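Pralmont puts off the robot and buys the hands first

11/15/21
14 shares
6 comments

Pralmont, which lets out meeting rooms and conference suites by the half-day, has decided that it will not be buying a robot this financial year. It will be buying the part at the end of the robot, and its own staff will supply the arm.

The company's equipment plan, which went out to department heads last week and reached everybody else shortly afterwards, sets aside money for 11 hand-held grippers from Totum at £754 apiece. The order replaces a line in the previous draft headed "tabletop clearing system, mobile, one", for which the quoted price was large enough to have been put in an appendix.

The plan is that people will use the grippers to do the clearing themselves, picking up the bottles, cups and marker pens that a meeting leaves behind, while the tool records how it is done. Once there are 800 hours of this on file, Pralmont will go back to the market and ask what a robot would cost that had been taught on its own tables. The finance department likes this arrangement because the expensive part is now in a different year.

"We were being asked to sign for a machine that had been shown tidying a kitchen," the head of operations told a staff meeting. "We haven't got a kitchen. We have got a great many long tables and people who leave pens on them."

The original scheme dates from April, when Pralmont invited three suppliers to tender. One withdrew after seeing the lifts. The second, Clillness, offered a wheeled unit with a single arm on a lease, plus a support contract, plus a separate charge for what its paperwork called "object onboarding", payable for each kind of thing the robot was expected to recognise. A buyer at Pralmont went round one of the larger suites with a clipboard and came back with a list that ran over two sides. The object onboarding would have cost more than the lease.

Totum was the third, and at first it bid for the same job in much the same way. Its revised offer came in over the summer. The robot had gone from it, and so had most of the price.

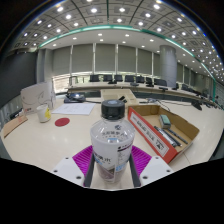
Tamsin Orrell, business and technology reporter

Anyone who has tried to clear a conference table with a pair of gripper fingers will know that a water bottle is the friendly end of the job. It stands up and it has a sensible shape. Paper cups ask for a lighter touch, and a coaster lying flat on a shiny table is a small lesson in humility. The plan recognises this in its own way by giving bottles a target time and leaving the column for coasters blank.

Training is costed separately. Each member of the clearing team gets a morning on it, paid, and there is a supplement for the hours spent with the gripper in hand, a point the staff side asked for and got with surprisingly little trouble. Clearing a room this way is slower than doing it by hand. The company has accepted that and put in extra cover for the turnaround between bookings, although only in the big suites. In the small rooms staff will carry on as they are.

There has been some argument over whose budget all this belongs to. Facilities took the view that a thing which picks up cups is cleaning equipment. IT took the view that a thing which produces files is plainly IT, until it was pointed out that IT would then have to pay for it, at which point it became cleaning equipment. The storage for the recordings has ended up with IT after all, and the grippers themselves are under furniture and fittings, next to the roller blinds.

The depreciation has caused its own difficulty. Furniture at Pralmont is written off over ten years, and no one involved expects to be holding the same gripper in ten years' time. Totum's warranty covers two. The spare finger pads, which are a wearing part, are treated as stationery.

Outside the company the reaction has been mixed. Igwe, a consultancy which advises office landlords on what to automate and then on what to do about it, said in a note to clients that buying the tools before the robot was "a defensible sequence", and warned that the bill for the later stage should be pencilled in now. A firm that has paid for the recordings will want something to show for them, the note said, and suppliers can be relied on to notice. It recommended that buyers get three things in writing before the first order goes in: who owns the recordings, what form they will be handed over in, and whether a rival's arm could be taught from them.

Pralmont says it has the first two. On the third, its contract with Totum allows the recordings to be used with "any compatible platform", and there is a schedule at the back for listing the compatible platforms. At present the schedule lists Totum.

The company does have a break clause. If the hours are not in by the end of the first year, either side can walk away and Pralmont keeps the grippers – for what purpose is not stated. There is also a privacy condition, inserted by the legal team, that no recording is to be made while guests are still in the room. Anything left lying about with writing on it has to be turned over or put away before a session begins. The plan notes that this will mean somebody tidying up before the tidying up.

Clillness, for its part, has not given up. It wrote to Pralmont a fortnight ago offering to halve the object onboarding charge for any item under a certain weight, and to throw in marker pens at no cost. The letter has been acknowledged. A person who has seen the reply says it was very polite and asked whether the offer extended to board rubbers.

Staff seem to be taking it calmly. A notice asking for people willing to go first drew more names than there were places, helped perhaps by the supplement and by the fact that the early sessions are in the afternoon. One of those chosen said she had been picking things up off tables for years and was glad that somebody had finally thought it worth writing down. Another asked whether he would have to give the tool back when the robot came, and was told that this was a matter for a later budget.

The first grippers are due before the end of the year, with sessions starting in one suite and moving to the others as bookings allow. The plan will be looked at again in April. A line has been kept open in it under "tabletop clearing system, mobile, one", with nothing in the price column.

14 shares
6 comments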